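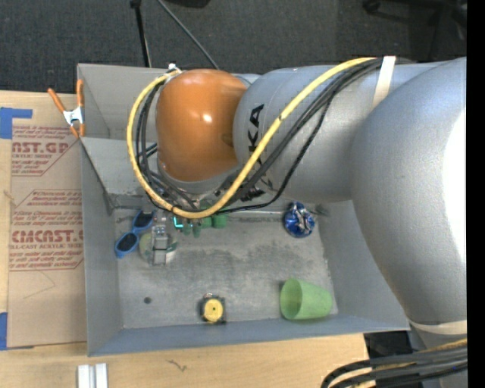
Slide 1: Orange, yellow, silver, gray. Robot arm over a sheet-metal bin.

What Do You Call That Color?
Speaker notes, Lamrani Hall, May 10, 2021
30 minutes, plus questions

(Leave slide 1 up while people find seats. Water on the left side this time, away from the laptop!)

Hi everybody, thanks for coming out. I want to start with a quick one. Shout out the colors you see up there. Go ahead, all at once.

(Wait. Let them shout. Somebody always says "silver" and somebody else says "gray" at the same moment, so pick on those two, nicely.)

Okay, so I heard silver and I heard gray. Hang on to that argument, we're coming back to it. But I bet we had no trouble at all with orange. And orange is the one I want to talk about first, because English got along for centuries without it.

Next slide (the fruit bowl)

The fruit came first. People were eating oranges and calling them oranges for a good long while before anyone used the word for a color. Before that you said something like "yellow-red," and Old English had a word that meant pretty much that. Or you just said red and let it go, and that's the usual explanation for why a robin has a red breast when any kid with a box of crayons will tell you it's orange. Same with red hair. Same with red foxes. I love this stuff, I could do the whole half hour on foxes, and my sister has asked me not to.

(Pause. If they laugh, move on. If they don't, move on faster.)

Next slide (the paint rack)

So I worked the paint counter at Undia for a few years, back home in Mundine, and that's where I got hooked. Our fan deck had 901 colors in it, and every last one had a name. You'd get a customer holding two chips up to the window going, is this one warmer? And I'd say, well, this one's Fimen Sand and that one's Quiet Barn, and their whole face would change. They weren't looking at the chips anymore, they were thinking about the barn.

My boss there was Mieczysław Jakubowski, and Mieczysław had a rule. You were never allowed to say the name first. You slid the chip across, you kept your thumb over the name, and you kept your mouth shut until the customer said something. I thought he was being cranky. Then one April we had a slow stretch and he let me try it my way for a while, names first. People were back at the counter with returns all month long. They'd bought a word and painted a wall with it.

(Tell the Quiet Barn dining room story here if the room feels friendly. Keep it short. She did like it in the end, by the way, but only at night.)

Next slide (the strip of blues)

Now blues. Where does blue stop and green start? I want hands for this one.

(Point along the strip slowly. Hands down when they think it's turned green. Don't rush, the pleasure is in watching the neighbors disagree.)

Look around. You're married to some of these people!

Languages split this up in different places. Russian has two everyday words where we'd say light blue and dark blue, and a Russian speaker learns them as separate colors, the way we learn red and pink. And think about pink for a second. Pink is light red. We don't have a plain word like that for light green. You have to borrow one, mint or lime or whatever's in the fridge.

(Check the clock. If I'm past 12 minutes, skip the crayon slide and go right to the borrowed words.)

Next slide (crayons)

I kept my old crayons, and yes, I did bring them. Pass them around, please send them back. What I want you to notice is how many of the names are foods, flowers or rocks. Peach, plum, salmon, lavender, slate. Violet was a flower first. Turquoise comes from an old French word for Turkish, on account of the stone.

Next slide (back to slide 1)

Alright, silver people and gray people, your turn. Is silver a color? Or is it gray with a shine on it? There's a bright white highlight on that orange joint too, and I didn't hear a single person call it white. You all took the shine off in your heads and told me orange. So why does gray with a shine get its own name and orange with a shine doesn't?

(I don't have a good answer. Say so. Let them fight about it.)

If you want to try something at home, get a few paint chips, cover the names, and ask the people at your table to make up their own. Write them on the back. We do it at Thanksgiving and my nephew's best so far is Wet Dog Leaving.

Questions. Repeat them into the mic, the back row can't hear.

Get crayons back before anyone leaves.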